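Notebook, Jeswood room, table and cups
October 25, 2023
Present: Henk Cuypers, Genowefa Krajewska, me (D. Śliwiński). Jairo Bedoya for the second half.

Carrying on from the last entry. Open items were the joint between the two tabletop boards, the front strip, and whether the frosted cups are worth keeping as the standard cup for the table.

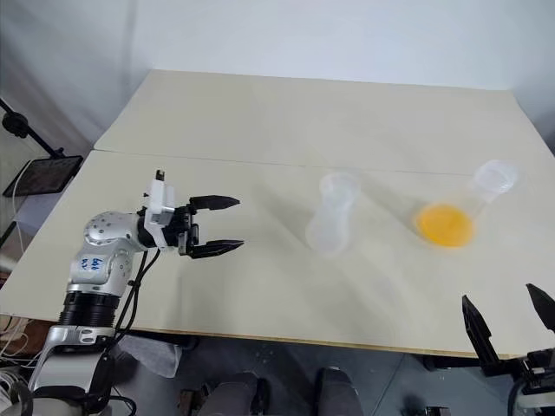 Joint first. The boards were pushed together again before we started, far board against near board, and the seam is a thin straight line. Checked for a step with the steel rule on edge, worked from the left end to the right. Rule sits flat over most of the length. It rocks slightly near the right end, where the far board is a little proud. Feeler gauge not in the drawer (Genowefa thinks it went to Bielecka with the hinge job), so no number for the step. I can catch it with a fingernail going away from me. Coming back toward me I can't feel anything.

Slid an empty cup across the seam by hand, slowly, base flat. At the left and in the middle it goes over with a faint tick and no change in direction. At the right end it hesitates going away from the near edge, and if pushed from above mid-height it tips. Pushed low, near the base, it crosses. Repeated with a cup with 3 cm of water in it: crosses everywhere, including the right end, with a small slosh. The trouble is confined to light cups pushed high at one end of the table.

Henk's proposal is to clamp the boards from underneath with a batten across the joint. Mine is to pack the near board up at the right with card and see whether that is enough. We tried the card. Folded twice, it overcorrects and the near board becomes the proud one. Folded once, the rule sits flat. Left it in folded once. Marked the spot on the underside in pencil. Card will compress, so recheck in 2 weeks and do the batten if it has moved.

Do not use tape over the seam. We had tape on it in June and the adhesive picked up dust at both edges, and it took most of an afternoon to get the residue off the cream surface. Mild soap did nothing. Citrus cleaner worked but left a dull band that only went away after a second wipe with plain water.

Front strip. The light wood strip along the near edge is sound in the middle. Pressed along it with a thumb. There is a soft spot toward the left end where it gives and then springs back, so the glue has let go over a short length. Ran a thin blade in and it went 12 mm before meeting resistance. Worked wood glue in with the blade, wiped the squeeze-out, held with masking tape pulled around the edge. Tape to stay on overnight. Please don't rest forearms on that part of the edge until it comes off.

Surface. Cream is good for seeing crumbs and bad for seeing the cups. A frosted cup against a cream top with a white wall behind it has very little edge to it. From a seated position the rim is the easiest part to find and the base is the hardest. Genowefa put a cup down and looked away, then reached back for it and clipped the rim with her knuckle. She did the same with an opaque blue mug and had no difficulty. One try each, so not evidence of much, but it agrees with what Zdzisław Laskowska wrote on the sheet last time.

Lighting plays into it. The wall is brighter on the right and grayer toward the left. With the cup moved over to the left the wall behind it is a shade darker and the rim shows up better. We swapped the ceiling tube nearest the door to rule out a tired tube. No change that I could see. Henk says it is the angle of the fixture and I think he is right. Not worth moving the fixture for cups. If anyone wants an even wall for other reasons, raise it separately.

Cups, general. Frosted translucent plastic, slight taper toward the base, no handle. Sleeve label says Porholm. Opened a fresh sleeve of 14. Items looked at:

Stacking. They nest deep. Pressed together firmly by hand, two cups hold enough that lifting the upper one brings the lower one with it. A twist separates them. A straight pull does not, or does so suddenly. Stored loosely (dropped in under their own weight) they come apart with a straight pull. Put a note on the shelf: drop, don't press.

Stability, empty. Tips easily, as expected from the weight. A fan on its low setting at the end of the table moved one cup a short distance and left the others where they were. On high it knocked over the nearest one. Water up to the 3 cm pencil mark settles everything.

Rim. Rolled outward. Two cups from the sleeve have a small nick in the roll, sharp enough to feel with a lip. Set those aside for holding screws. I went over the rest with a fingertip and found no others.

Side stiffness. Squeezed between finger and thumb at mid-height, the wall gives readily and the rim goes oval. Squeezed just below the rim it is much stiffer. Released, it goes round again with no crease unless you really press. One creased on purpose: the crease shows as a white line and doesn't come out. Tried hot water from the kettle on it (Jairo's idea). The line softened a bit and the base bulged, and the cup now rocks. Discarded.

Base. Slight recess underneath, with a foot ring. On the cream top the ring slides freely when dry. With a damp ring it sticks, then releases with a jump. Most of the spills we have had in this room are probably that jump. Coaster or a dry wipe both cure it. I'd sooner have the wipe. Coasters move around and end up over the seam.

Staining. Left cold tea in one cup over lunch. Rinsed clear. Coffee not tried. Hukeo's sample cups in the spring took up coffee badly, but those were a different material and had a rougher inside, so no conclusion carries over.

Labeling. Permanent marker on the frosted outside takes well and doesn't come off with a thumb. Comes off with alcohol, leaving a faint shadow. Grease pencil takes better than I expected and wipes off dry. Use grease pencil. Marks go on the lower half, clear of where people hold or drink.

Discussion, such as it was. Henk wants to go to a colored cup and be done with the visibility question. Genowefa would keep these and put something darker under them. Jairo pointed out that the frosted ones let you see the water level from the side without lifting, and that a solid color loses that. He's right, and we do use it. With the level held up against the white wall you can read it to the nearest pencil mark from a chair. With a blue or red cup you would be standing up each time.

Tried a dark gray mat from the Bielecka box under one cup. Base edge is much easier to find. Rim no better, as expected, since the rim is seen against the wall and the mat isn't behind it. The mat is also thick enough to make a step of its own, which puts us back where we were with the seam. A printed line or a thin sheet would do the same job with no step. Genowefa has dark paper and will cut a sheet to go under clear film.

Tried a ring of grease pencil around the outside just under the rim. This fixes the rim completely and costs nothing. It smears onto fingers. Permanent marker ring on a second cup: same benefit, no smear, but I don't want it where people drink. Left both cups on the shelf with their rings on so the others can have a look.

Decision for now: keep the frosted cups, grease pencil ring on any cup used for water at the table, no ring on those used for drinking. Reopen when the sleeve is finished.

Side note on cleaning the top. Damp microfiber, then dry, wiping along the seam and never across it. Wiping across drags grit into the joint and that is very likely how it got gritty before. Boards were separated briefly today and the two mating edges brushed out. What came out was mostly fine dust and a staple.

Also the floor under the near edge. It is dark gray and shows every drip once it dries. Mopped at the end. Bucket is back in the corridor cupboard, mop head needs replacing, I've written it on the order sheet.

To do
Batten stock for under the joint, have it cut in case the card fails (Henk)
Dark paper sheet under film, trial size first (Genowefa)
Take masking tape off the front strip, press along it again (me, in the morning)
Get the feeler gauge back from Bielecka and put a number on the step at the right end
Ask Porholm whether the nicked rims are known on this batch (Jairo has the contact)
Coffee in one cup overnight, rinse, compare with an unused one by the window

Zdzisław, your sheet from last time is filed behind this page. I copied your two remarks about the rim into the cup section and left out the one about the chairs, which belongs in the furniture list. Chairs get their own entry once the new glides are in.

D.Ś.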